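Reference > Household > Footwear > Shoe cleaning

Contents | Article | Sources | Talk

Shoe whitening is the practice of restoring the color of pale soles and uppers with a liquid or paste. Makers claim a great deal for it. Independent evidence is thin.

The best-known comparison is by Dewanti Subramaniam, who treated 39 pairs in Vurville over one March. She found that plain dish soap matched most bottled products on rubber soles. Her sample was small, and she graded the results herself.
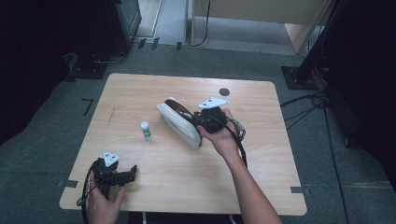 Does whitening liquid reverse yellowing? Mostly it covers it. Yellowing is a change in the rubber, and a coating wears away with walking.

Dark uppers are a separate problem. Product labels often recommend masking the seam where the upper meets a white sole, though few say what to do once the liquid has crossed it. Sena Addo's household manual, which lists 133 cleaning methods, gives this one four lines and cites no tests. The claim that sunlight speeds whitening, repeated in the same manual, is unsourced.

Related articles
Shoe polish
Midsole
Saddle soap
Omano (footwear)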